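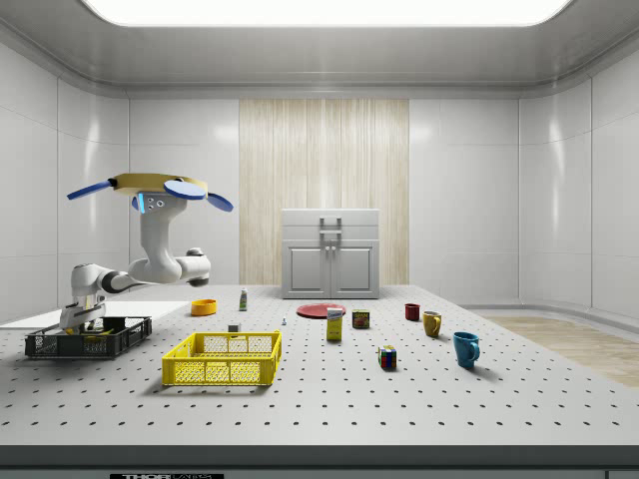
Skultau 仿真桌面，夹爪停在黑色筐上方

首页 数据 文档 下载 更新记录 联系

2024年5月17日　Gizella Halász

Skultau 遥操作示教数据，说明文件

先写个能用的版本，后面再补。旧的说明别看了，字段名对不上。

内容：人用手柄遥控机械臂，在仿真桌面上做抓取和摆放，全程记录。场景跑在 Gruvus 里，遥控端用 Clumico。共 1,071 条示教，12 个任务，控制和记录频率都是 10 Hz。总时长约 48 小时，含失败的和中途放弃的。没有真机数据，想要真机的去问 Jolán Fekete，她那边另外一套，格式不一样，别混着训。

适合做什么

模仿学习，行为克隆，带语言指令的策略。做离线强化学习也行，奖励只有末尾一个成功标记，稀疏，自己想办法。拿来预训练视觉编码器意义不大，背景变化太少，房间就那一个，桌子也就那一张。

不适合：力控，柔性物体，双臂协作，人机交接。碰撞和接触是仿真器算的，摩擦参数没有对着真机标过。拿接触力那一列直接发论文的，请先来找我们聊聊。

任务

都是短任务，一句话能说清。把香蕉放进碗里。把魔方放到红盘子上。把杯子挪到筐里。把罐头从一边换到另一边。完整清单在 tasks.json，每个任务有一句标准指令，外加操作员自己写的说法。自己写的说法质量参差，有人写得很长，有人就写“拿那个”。没有改，原样留着。Dénes 想统一清洗一遍，吵了一下午，最后决定同时给 raw 和 clean 两列，默认读 clean。

物体位置每条开始前随机抖动，部分任务会整体重新摆一遍。抖动范围写在每条的 meta 里，字段 init_noise。二月以前录的那一批没有这个字段，读出来是空值，不要当成零。

怎么录的

操作员坐着，看屏幕，右手握手柄。手柄位姿变化映射到末端位姿变化，按住侧键才生效，松开就停。扳机控制夹爪，连续值，存的时侯没有二值化。平移缩放可调，每个人习惯不同，存在 meta 的 scale 里。旋转不缩放。

松开侧键、把手挪回舒服的位置、再按住，这个动作我们叫“换手”。换手期间机械臂不动，但记录没停，所以轨迹里会有一段一段的静止。训练前建议处理一下。clutch 字段标了侧键状态，按它过滤就行。别按速度阈值过滤，会把操作员对准物体时候的停顿也删掉，那段恰恰有用。Stuart Whitlock 第一版训练脚本就是按速度删的，策略学出来冲得很猛，到物体跟前不减速。 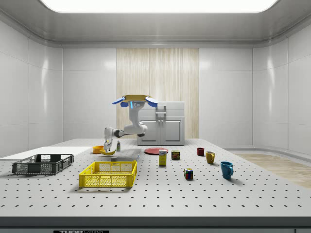

示教的分段标注是录完以后补的，每条切成接近、对准、闭合、搬运、放下、退出。接近和对准的边界最难定，几个人标出来差得不少。后来定了一条土规则：夹爪低到接近桌面、手指朝着目标物体，从这时起算对准，像上面夹爪垂在桌面上方、手指伸向香蕉的姿态，就归到对准，离物体还差多少不管。闭合从扳机值第一次持续上升开始算，抖一下不算。按这个规则重标过一遍，分歧小了很多，弯的、长条的东西还是偏乱，抓中间还是抓端头，每个人有每个人的主意，时间点也跟着飘。标注文件在 segments 目录，标注人只留代号，不留名字。

遇到抓空：操作员可以当场重试，不用从头来。重试过的条目 success 仍然可能为真，另有 retries 字段。只想要干净示教的，选 retries 为零的那部分。我个人觉得带重试的更值钱，策略跑起来总会抓偏，没见过纠正动作就会愣在那里。这个没有做严格对比，Jaxon Kowalchuk 在做，结果出来再写进来。

操作员

都经过培训，先在练习场景里玩到顺手再正式录。练习数据不在发布里。左撇子也用右手柄，录得慢一些，没有单独标。疲劳是有的，同一个人连续录到后面，轨迹变得又快又糙，看 session_index 能看出来。后来规定录一阵必须歇，歇多久没写死，看各人自觉。

操作员知道数据会公开。不录声音，不录人脸，手柄原始位姿会发布，介意的人当初可以选不给，那些条目的 hand_pose 是空的，末端位姿照常有。

文件结构

一条示教一个文件夹，名字是编号，不带含义，不要从编号推时间顺序。

episodes/编号/state.npz　关节角、末端位姿、夹爪开合
episodes/编号/action.npz　下发的指令
episodes/编号/hand.npz　手柄原始位姿，可能没有
episodes/编号/video/　各相机视频，一个相机一个文件
episodes/编号/meta.json　任务、指令、缩放、随机种子、成功标记
segments/　分段标注
splits/　训练、验证、测试的编号列表
tasks.json　任务清单

动作有两种存法：绝对末端位姿，相对上一步的增量。默认用增量。绝对的那份坐标原点在机械臂基座，不在桌面中心，很多人栽在这里。四元数顺序 xyzw。单位米和弧度。夹爪零是全开，一是全闭，跟有些库正好反过来，务必检查。

state 和 action 对齐：第 t 行的 action 是看到第 t 行 state 之后发出去的。视频帧按同一个时钟取，丢帧的话用上一帧补，补过的位置记在 dropped 里。丢帧很少，多半出在开头几帧，仿真器加载贴图那一下。 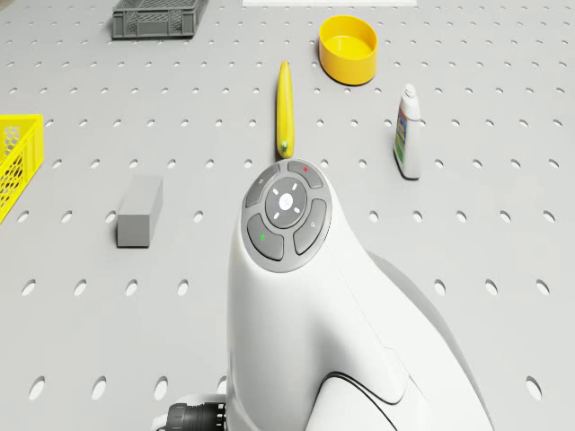
录示教的时候，操作员看到的画面和存下来的画面一样吗？

操作员看的是几个视角拼在一起的屏幕，可以随时放大其中一个，存下来的则是每个相机单独的完整画面，放大操作不记录，所以没法从数据里还原某一刻人到底盯着哪个视角。

这一点对训练有影响。有的任务操作员主要靠近处的视角对准，如果你的策略只吃远处的视角，它得不到同样的信息，学起来吃力。建议远近都喂。显存不够就把远处的分辨率降下来，近处的别动。

相机外参每条都存，内参全局一份。一部分条目相机做过小幅扰动，camera_jitter 为真。想测视角鲁棒性的，验证集里专门留了一块，列表在 splits/val_view。别拿它调参。

基线

给了一个行为克隆的基线，Aebischer 仓库里的 bc 目录。网络很普通，没有什么技巧，目的是让你确认数据读对了。跑起来如果损失降得好好的、一回放机械臂就往一个方向漂，先查四元数顺序，再查增量是在哪个坐标系下。这两个占了我们收到的邮件的一大半。

评测在仿真里做，用固定种子，每个任务跑 10 个初始布局。成功的判定是物体最后停在目标区域里，并且夹爪己经松开。悬在半空不算。压着盘子边缘、没翻的，算。掉出桌面直接判失败，不等超时。判定代码在 eval/check.py，不同意可以改，改了请在报告里写明。
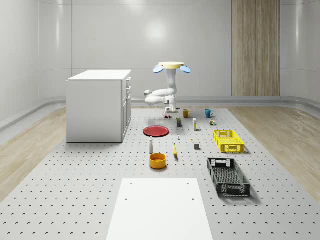
另外，评测时的动作频率要和数据一致。有人拿更高的频率跑，增量又没有除，机械臂快得离谱，然后来问我们数据是不是坏了。动作分块的话，块长自己定，我们试下来太长不行，杯子类任务尤其明显，把手方向看错一次后面整块都跟着错。

初始布局会换，物体可能在筐的任意一侧，也可能挨得很近。挨得近的布局成功率低，碰倒瓶子是最常见的失败。操作员自己也经常碰倒，倒了之后任务目标没受影响的就继续录，meta 里 disturbed 为真。

已知问题

换手静止段没有删，见上。

有一小批条目指令和实际动作不符，操作员听错了任务，抓了别的杯子。找到的都挪进 excluded 目录，没找到的肯定还有。发现请报编号，别只发截图，截图看不出是哪条。

盘子很薄，直接抓盘子的任务示教里有穿模。夹爪手指陷进桌面一点点，仿真器没报错。这种轨迹搬到真机上会撞，千万别直接回放。要做迁移的话先按末端高度筛一遍，桌面高度在全局配置里。

光照基本没变。训出来的策略对光照敏感是预料之中，增强自己加。

分段标注里“退出”这一段有时缺失，操作员放下就按了结束键，手还没抬起来。缺了就是缺了，没有补。

早期条目的 scale 字段有过单位错误，已改正。用旧包的人请重新下载，不要打补丁，补丁脚本有 bug，撤掉了。

下载和读取

整包很大，建议先下 mini 包，目录结构完全一样，每个任务都有几条。校验文件在旁边，下完对一下再解压，别嫌麻烦。读取用 skultau_io，一个文件，没有装包，拷进工程里就能用。视频解码默认走 CPU，慢，多开几个进程。Windows 上路径太长会报错，放到浅一点的目录。

自己录的数据想并进来，用 tools/convert.py 转成同样的结构，再跑 tools/validate.py，没有红字就可以提交。红字最多的是时间戳不单调，多半是两台机器时钟没对上。遥控设备不限于 Clumico，键盘、三维鼠标、主从臂都收，meta 里的 device 写清楚。键盘录的我们会单独放，动作一格一格的，和手柄的混在一起分布很怪。

拖动示教的数据暂时不收。仿真里没有手可以去拖，真机的归 Jolán 那边。

许可

研究用途免费，注明出处。物体模型各有各的许可，在 assets/LICENSES，商用前自己看清楚，我们不负责解释。基线代码的许可另算，在它自己的仓库里。

分工

遥控端和采集流程：Dénes Kiss
评测和基线：Stuart Whitlock
重试对比实验：Jaxon Kowalchuk
真机部分咨询：Jolán Fekete
数据整理和本文件：Gizella Halász

问题走 issue，邮件回得慢。报错请贴完整日志和条目编号。

待办

补各任务的成功率表
splits 里测试集列表要重新导出一次，有重复编号
hand_pose 缺失的编号单独列出来
英文版说明，等 Stuart 有空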